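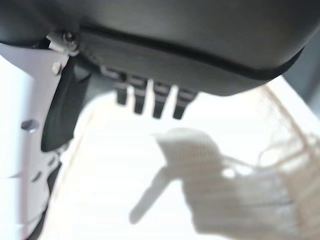

Why do we have shadows?

Have you ever tried to run away from your shadow? It's great fun, but I'm afraid you won't win! Your shadow goes wherever you go, and the reason is all to do with light.

Light travels in straight lines. It can't bend round you to reach the ground on your other side, so when you stand in the sunshine your body stops some of it, and a darker patch is left behind you. That patch is your shadow, and it's very nearly your shape (though sometimes a rather stretched one).

Go out at 11 in the morning and ask a grown-up to draw round your shadow with chalk. Then go back at teatime, stand on exactly the same spot and have another look. It will be much longer and pointing a different way, as the Sun is now lower and in another part of the sky.

Some things, like a clear window, let nearly all the light through, so their shadows are very faint. Tissue paper lets a little through. A thick book lets none through at all, and makes a lovely dark one.

Remember, never look straight at the Sun, even with sunglasses on.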